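Why Is Cardboard Strong? 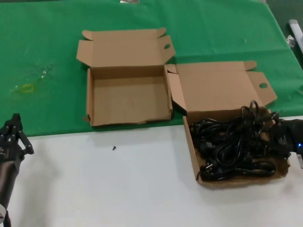

Two open cardboard boxes. The box on the left is corrugated card.

Corrugated card has a wavy sheet of paper glued between two flat sheets. The waves are called flutes. Each flute works like a small arch - it spreads a load to both sides. Standing upright, flutes act like columns. Water softens the paper and the glue, so damp card bends easily.

Text: Yutong Mao

Shares: 200 | Comments: 2
© Runden. Contact us | Back to top
This site uses cookies.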